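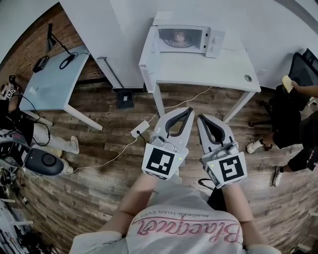 The Mayor Will Take Your Questions, Eventually

There is a certain kind of movie in which a reporter with a bad haircut sits across from a powerful man, lets him talk until he has said one sentence too many, and the government falls. I have seen nearly all of them. None prepared me for the press room at Marnwood city hall, where the powerful man has learned to leave before the sentence arrives.

I started going to the weekly briefings in April, after watching one of those movies for what I believe was the ninth time. I wanted to write a piece about how a small government talks to the people who cover it. I assumed this would take a month. I had a notebook and a new pen.

Marnwood has one newspaper left, a radio station that shares its building with a dentist, and a website called Flikine that began as restaurant listings and drifted into zoning. On a good morning, all three send someone. The room seats 24, and was built when the paper alone could fill a row.

The briefing begins with a statement. The statement has usually been emailed the night before, so everyone reads along, the way people do at weddings when they don't know the hymn. Then the press office invites questions "on topic." The topic is whatever was in the statement. If the statement is about snow removal, you may ask about snow removal, and a question about the Okora bridge will be "circled back to," a phrase I wrote down so often that I shortened it to CB.

The Okora bridge is what everyone wants to ask about. It was closed for a repair expected to take 4 weeks, and it has now been closed long enough that the detour signs have faded. I filed a records request for the city's correspondence with the contractor. Eleven weeks later I received 700 pages, most of them calendar invitations. Somebody had taken real care over the redactions. On one page the only words left standing were "Hi all" and "Thanks!"

I'd like to report that the stonewalling came from some dark design. After sitting through a winter of it, I suspect habit. The previous mayor loved reporters, called them at home, and fed them so many stories that he was voted out over one of them. The present administration studied that case closely and drew the obvious conclusion. Its own figures show that the press office answered 1199 inquiries last year. It counts "we have received your inquiry" as an answer.

The reporters are hardly blameless. I watched a perfectly good opening on the bridge get used up by a question about whether the mayor was running again, to which the reply was that he was focused on the job. It was the headline in two places. I know this because I wrote one of them.

In the movies the source calls late at night. Mine called while I was in line at the Lim Street bakery, and wanted to tell me the briefing had been moved up an hour. I went without the bread. The statement was about holiday parking. Someone asked about the bridge, the mayor looked at his watch with what seemed like genuine interest, and the press office said they would circle back.

I have another request in, for the correspondence about my first request. They say to expect it by summer.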